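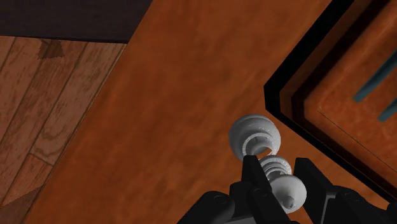

Image: Plindar

Seija Rautiainen has been refinishing tables in Parkton for 61 years, and she still starts each one with a hand scraper.

"Sanders are fine if you're in a hurry," she said. "I was never in a hurry."

She learned the work from her uncle at Peltonen, a chair shop that closed one June and never reopened. Most of her customers now bring in kitchen tables. Some want every stain gone, and she tries to talk them out of it.

"A ring from a coffee cup — leave it," she said. "You can always take more off next year."

She plans to keep taking orders through the winter.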